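Jondum Tennis and Social Club
Minutes of the equipment and open day meeting
Held in the clubroom, July 6, 2023

In the chair and taking notes: Daniyal Cheema
Apologies: Brunatitz juniors' rep

1. Opening and last minutes
The June minutes were read and agreed with one correction: the ball hopper on loan to Holovko is the small one, and the large one never left our store. Daniyal thanked everybody for coming and said how pleased he was to see the tables full again.
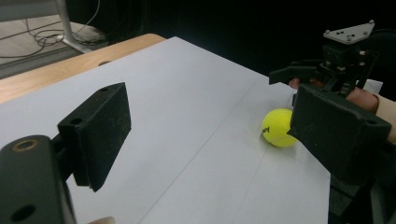
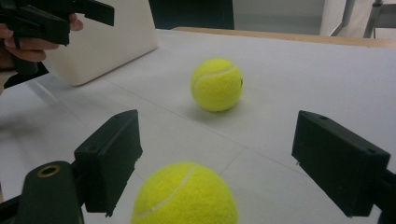 Tennis balls on the white tabletop.

2. Balls
This took up most of the evening, and a very lively evening it was! The whole stock has been gone through since the last meeting and the count now stands at 3,374, including the old practice balls from the shed. That is far more than any of us guessed, and there was a cheer when the number was read out.

We agreed to sort everything into match, coaching and "good enough for the dog" – the last group to be offered free to members at the open day. Daniyal will write the labels for the tubs. Balls go in the match tub only if they bounce back above the knee when dropped from shoulder height. There was a long and very happy argument about whose shoulder. Settled: the shoulder of whoever is doing the sorting.

The juniors would like some of the coaching balls marked with coloured pen so they can be told apart in the target games. Everyone thought this a lovely idea. The pens must be tried on an old ball first, as the red ones came off on people's hands last summer.

Agreed: no new balls to be bought before the autumn.

3. Tabletop games for the open day
The pick-up-and-pass game goes ahead as one of the indoor tables. Players sit facing each other and move balls across without using their hands. We had ideas for spoons, kitchen tongs, chopsticks and a pair of oven gloves tied together, and could have gone on all night. Under-tens to have the easy version with a bowl at each end.

Scoring: 5 points for a clean pass, 2 if the ball touches the table on the way. A ball on the floor scores nothing and the player fetches it. The longest run of passes wins the round.

It was asked whether the balls would roll off. A rolled towel along each side was suggested and will be tried out when the room is set up. Gruder have kindly said we can borrow their folding screens to keep stray balls out of the tea corner. Somebody needs to collect them – see actions.

4. Outdoor programme
Courts 1 and 2 for doubles, court 3 for the speed serve, court 4 for the little ones. The Holovko team are bringing 7 players and would like a friendly match after lunch. Agreed with great pleasure. Their last visit was one of the best afternoons we have had, rain and all.

The net on court 3 has sagged again. The winder slips on the second turn and wants a new pin. If it can't be done in time, the speed serve moves to court 1 and the doubles start later.

5. Clubroom
White tables to be wiped down before and after the games, plain water and a cloth, please, no spray. Chairs to be stacked by the window so that the side door stays clear. The kettle has been descaled and is a joy. We are short of teaspoons once more, and anyone who finds some at home with a blue handle is asked to bring them back.

The lost property box is full. It will go out on the bench at the open day and whatever is left goes to the charity shop.

6. Any other business
The Brunatitz juniors have sent a card to say thank you for the coaching mornings, with a drawing of every coach on it. It is now on the noticeboard and well worth a look.

A request for softer music in the changing rooms was passed on. No view was reached.

The idea of a winter evening of table games, using the same set-up as the open day, went down very well. To come back to the next meeting with some dates.

Actions
Labels for the three tubs – Daniyal Cheema
Marker pen test on an old ball – juniors' rep
Collect screens from Gruder – open, names to Daniyal please
New pin for the court 3 winder – grounds group
Towels, bowls, tongs and spoons for the games table – all to bring what they have
Reply to Holovko about the friendly – Daniyal Cheema

The meeting closed with tea and the last of the lemon cake. The next one will be held after the open day, same room, date to go up on the noticeboard.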